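4.2 What the bench asks of the people beside it

The Brideck site packs and reworks small goods for other companies, and before the Baloch cell arrived the rework line was staffed by eight people whose job title was simply "hands." The title survived automation. The job did not, quite. Operators who used to pick and stack now spend most of a shift setting up practice tasks, judging the results and typing up what they judged. One described the change as a promotion to babysitter, with the babysitter's pay to be discussed later.
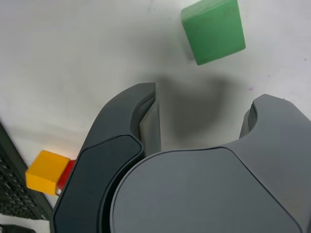 Management had expected the typing to be trivial. Over the study period the operators entered 665 notes into Woltico, the site's logging tool, and 428 of them fell under "other." The menu offered success, failure and operator error, a set of choices that tells the reader a good deal about who wrote it. What operators wanted to record was hesitation: the grasp that was fine but looked wrong, or the pause long enough to make a person reach for the stop button and then feel foolish.

Stacking was the task on which opinions were firmest. Under the written procedure a stack is scored once, at the end, and everything before that counts as travel. Operators scored it continuously, in their heads and sometimes out loud. With a red block at the bottom and two yellowish ones above it (Figure 3), the procedure has nothing to say until the fingers let go of the top one, while the person on shift already has a view on whether it is straight. Several told us this was the only part of the old job they still recognized. We did not find a field for it in Woltico.

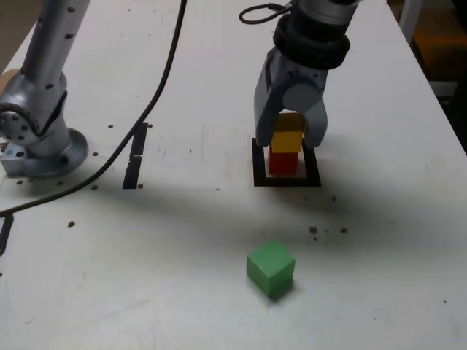

Figure 3. Block stacking at the Brideck bench.

Breaks changed too. On the old line, people stopped together when the pallet was full. The cell has no pallet and no bladder, so breaks were staggered, and the lunch table went from loud to mostly chairs. Zuvo, the integrator, counted this as recovered time in its November report. The operators counted it as well — under "other." 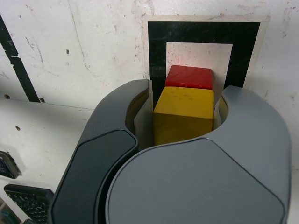
We asked each operator whether they would go back. Three said yes without waiting for the end of the question. The rest wanted the new work with the old company, an arrangement the site had not priced. Section 4.3 takes up training, where the same gap between written and actual duties appears in the first week.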